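Seasonal Museum and Visitor Assistants, Flenstead

Flenstead Town Museum and Visitor Centre
Fixed term, April to the end of October, with a possible extension
Part time and full time hours available
Closing date for applications: 1 November 2022

Flenstead is a river town with a long trading history. It grew up around the wharf at Skunville, which was a separate village until the two places were joined under one council. Grain, hides and roofing slate went out by barge, and coal and timber came in. The last working barge left before the war and the wharf is now a public walk with a slipway at the lower end. Most people who visit come for the river path, the covered market and the old customs house, where the museum is based.

We are looking for museum and visitor assistants for next season. You would work at the customs house and at the small information office at Skunville wharf, which opens on weekends and bank holidays only.

The work

You will greet visitors, sell tickets and maps, and answer questions about the town, the river path and local buses. You will take turns leading the wharf walk, which lasts an hour and covers the customs house, the lock, the Akgül warehouse and the old rope yard. A script is provided and you will go out with an experienced guide before you lead a group of your own.

You will also help look after the displays. The museum holds 3000 objects, of which 342 are on show at any one time. Assistants check the cases each morning, dust the open displays and report any damage in the day book. You will not be asked to handle objects from the store without training.

In school term we have class visits most weeks. On those days you will help set up the activity room, put out lunches and drinks, and clear and wash up afterwards.

There is some lifting, mainly chairs, leaflet boxes and the outdoor signs. The customs house has a lift to the first floor but the tower is reached by stairs only. Please tell us if this affects how you would do the job and we will talk about it with you.

What we are looking for

You should be comfortable talking to people of all ages and able to stand for a good part of the day. You need to be able to handle cash and card payments and add up a till at the end of a shift. Knowledge of the town is useful but can be learned. Another language would be welcome, as we get a fair number of overseas visitors off the river cruises in summer.

You must be 18 or over. A basic criminal record check will be carried out before you start and we pay for this.

Hours and pay

Full time posts are 40 hours a week, including alternate weekends. Part time posts are between 12 and 24 hours a week and always include one weekend day. The museum is open 206 days in the season. Rotas are sent out four weeks ahead. Pay is by the hour, at the council's grade 3 rate, with paid breaks and holiday in proportion to hours worked. A jacket and two shirts are supplied. You will need your own dark trousers or skirt and sensible shoes.

Staff parking is at the Drellmont Road car park, ten minutes' walk from the customs house. Permits are free but limited, and those on early shifts have first call on them. The number 7 bus stops outside the market.

Training

All new assistants have three paid training days before the season opens. These cover the history of the port, the wharf walk, the till, first aid and what to do if the fire alarm sounds. There is a further half day in the activity room for anyone who will be on the rota for school visits.

How to apply

Application forms can be collected from the customs house front desk or from Flenstead library. Please fill in every section, including the one on weekend availability. We do not accept a CV in place of the form. Give the names of two referees, one of whom should be a recent employer, teacher or tutor.

Completed forms should be handed in at the front desk or posted to Seasonal Posts, The Customs House, Wharf Street, Flenstead. Forms that arrive after the closing date will not be considered.

Interviews will be held at the customs house. They last half an hour and include a short task, in which you will be asked to give directions from a map of the town. People who have worked for us in an earlier season need to fill in the form but will not be asked to do the task.

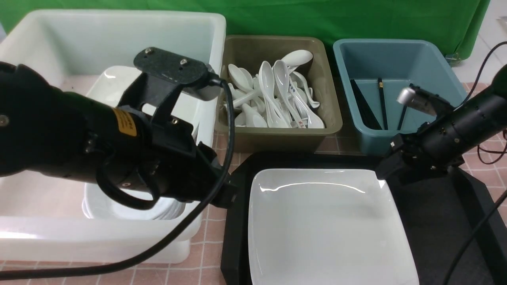 Stacked white plates in a plastic bin.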